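O comboio para Drevero

Perrine Texier tinha onze anos quando decidiu que ia ler o livro inteiro numa só noite, e que noite foi aquela! Lá fora, fevereiro despejava neve sobre Stiltberg, e o tio Édgar jurava que o último comboio para Drevero já não subia a serra. Ela nem o ouviu. No capítulo 2 o faroleiro tinha acabado de descobrir a carta, e quem é que larga um faroleiro numa altura dessas?

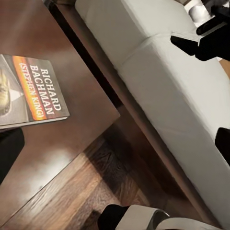

O livro, pousado na mesa.

Leu durante a sopa, leu a escovar os dentes, leu de pé no corredor com um só chinelo calçado. Eram cerca de 600 páginas e ela queria-as todas – as tempestades, o cão que sabia nadar, o mapa cosido no forro do casaco. Quando o tio lhe pediu que apagasse a luz, prometeu que sim, já a virar a página.

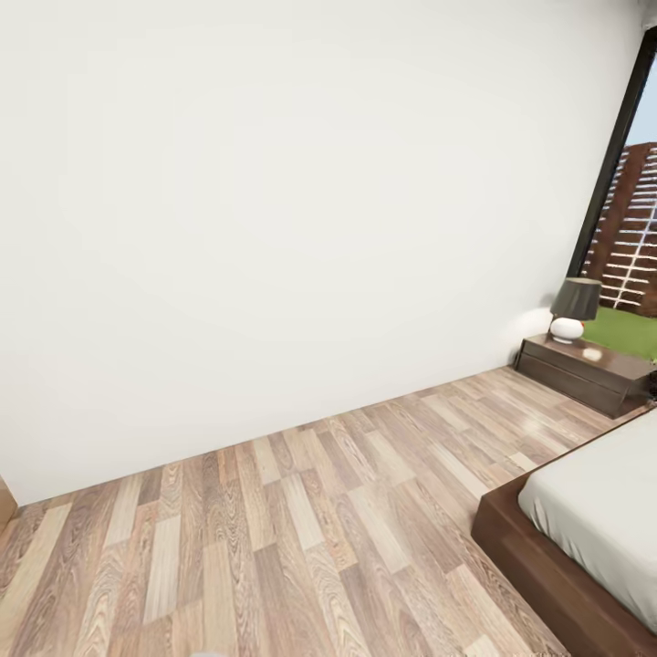
A luz do candeeiro na parede.

Às tantas, o faroleiro ouviu passos na escada de pedra. Perrine também os ouviu. Susteve a respiração, puxou a manta até ao nariz e contou os degraus com ele, um a um, cheia de um medo maravilhoso.

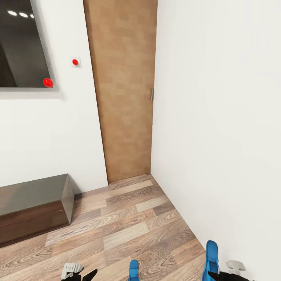 – Ainda acordada? – perguntou o tio Édgar, de gorro e com neve nas botas. – Veste o casaco, rapariga! O comboio sempre vai subir.

Ela saltou da cama com o livro debaixo do braço e o dedo a marcar a página. Faltavam-lhe oito capítulos e tinha uma serra inteira para os ler.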